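Section 2: Planning Your Purchase

Before you fill in the order form, please put the kettle on and spend a quiet half hour with this section. We know it's tempting to skip straight to the unpacking chapter, but most of the calls that come in to our Altamcombe office are about things that were ordered too early, or in the wrong quantity, or left off the list altogether. A little planning now will save you a second shipment later.

The Lulance hand-held gripper is sold singly and in pairs. The pair is the same two grippers you would get by ordering them one at a time, packed in one case with a shared charger.

2.1 Deciding how many grippers you need

1. Write down the household jobs you want to record. Plain words are fine: folding towels, clearing a counter, sorting bags.

2. Next to each job, mark whether you would naturally use one hand or both. Try the job for real if you aren't sure. Lots of people put "one" beside a job and then find their other hand has crept in to hold something steady.

3. If even a few of your jobs are marked "both," budget for a pair. Soft and crumpled things nearly always end up in this group, and kitchens are full of them.

Keep in mind that each person working at the same time needs their own set. Two people sharing one pair will spend a good part of the day waiting on each other.

A kitchen is a good place to test your list, as the jobs there are so mixed. Bag work in particular is worth trying before you settle on jaw strips, with the neck of a clear plastic bag pinched between the blue strips and a second gripper busy with a bag of its own off to the side.

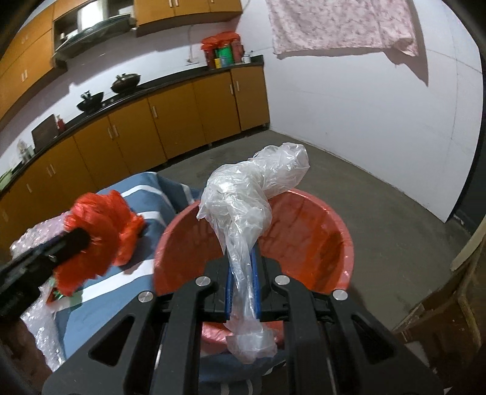

2.2 Choosing jaw strips

1. Look back over your job list and circle anything thin, slick or floppy, such as plastic bags, wrap or light cloth.

2. If you circled more than a couple of jobs, add spare strips to your first order. Strips are a wearing part and the warranty doesn't cover them. We suggest 4 spare sets for each pair of grippers to start with, and you can adjust once you have seen how your own work treats them.

3. Order all your strips from the same batch if you can. The batch code is printed on the packet.

CAUTION: Do not cut household foam or tape to size as a stand-in. It can leave glue on the jaws, and cleaning that off is a bench repair you will be charged for.

2.3 Working out the budget

The planning sheet at the back of this manual has 21 lines. You won't need them all, so cross out whatever doesn't apply and don't let the length of it worry you. The lines people most often miss are these:

Household supplies for the jobs themselves (bags, basins, cloths and so on)
Storage for recordings, including a backup copy
Shipping for repairs, both ways
Paid time for set-up and tidying between takes

That last one deserves a fatter number than you would think. Putting a kitchen back the way it was takes a good while, and your people should be paid for it.

NOTE: If you already own a Nambiar charging dock, it will take the Lulance battery with the adapter, part 266. The older Stataveck dock will not, so please leave room in the budget for a new one.

2.4 Placing the order

1. Check your gripper count against the number of people working at once.

2. Check your strip count against your circled jobs.

3. Send the order form by noon on Wednesday if you would like it to go out with that week's shipment. Orders for November delivery fill up early, so give us as much warning as you can.

4. Keep a copy of the planning sheet with this manual. You will want it again in Section 3, when you check the contents of the case.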